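Hi! I'm Stavros Galanis, and I run Greltura, a small shoe cleaning and resale workshop above the Mac Mathúna bakery. I've been doing this mostly by myself since March, the shelves are full, and I'd love a second pair of hands two afternoons a week.

## What you'd be doing

- **Wiping down uppers.** Mostly sneakers, mostly suede or something close to it. You sit at the white table with a tray of cloths next to you and go over each side panel a bit at a time, with your other hand inside the collar so the shoe doesn't slide around.

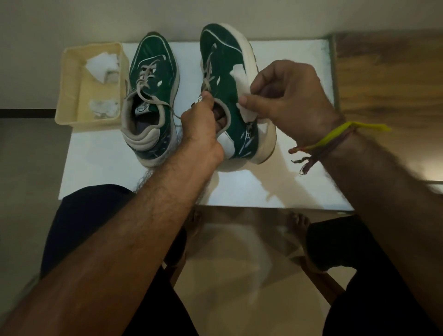 - **Laces.** Everything gets loosened, untangled and threaded again, and I'm fussy about it (sorry!). If knots make you angry, this part will be a long afternoon. Both sides should come out even, with no twists at the eyelets. 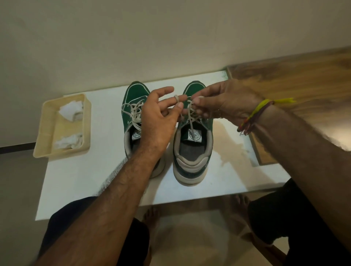 - **Sorting and tagging.** Pairs get matched up, sized and put on the Jokura shelf or the Beron shelf, depending on which shop is taking them. We do up to 100 pairs in a busy month.

## Who I'm looking for

You don't need experience, I'll teach you everything. Patience matters a lot more to me, and so does being careful with other people's things. Shoes off at the door if you like, I usually work barefoot.

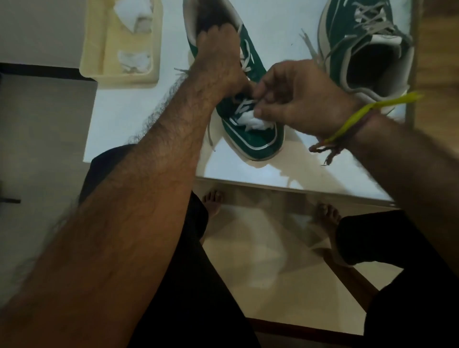 Pay is by the hour, never by the pair, and I mean that. I don't want anyone racing. Toes take forever on green suede like this pair, and I'd much prefer you stay on one with a wad of white tissue until you're happy with it than hurry on to the next. Tea and yesterday's rolls from downstairs are free.

## How to apply

Drop a note in the Greltura mailbox, number 784, or come up the back stairs before 7 in the evening. Tell me which afternoons suit you and what's the oldest pair of shoes you still wear!

Stavros
2019-08-13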